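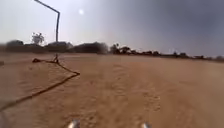
Open sandy ground, with a dark rope or hose lying across it.

Last updated: 27 January 2020

Robots at Work: Checking the Ground

At Lockwood, a robot on wheels drives over big dirt fields and checks them before building starts. People used to do this on foot. Shanti Mishra walked the fields for years. Now she plans the robot's route and looks at what it sends back.

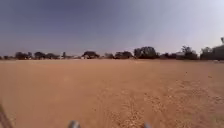
She still goes outside – wheels can get stuck in soft soil, and someone has to dig them out. One route can be 3000 steps long if you walk it.

Her job changed, and so did Seidu Sarpong's. He had to learn how to fix the robot, and he took a class in November to do it. Some workers liked walking better and miss it. Others are glad to have less dust in their shoes.

Get our kids' newsletter! Ask a grown-up to sign up.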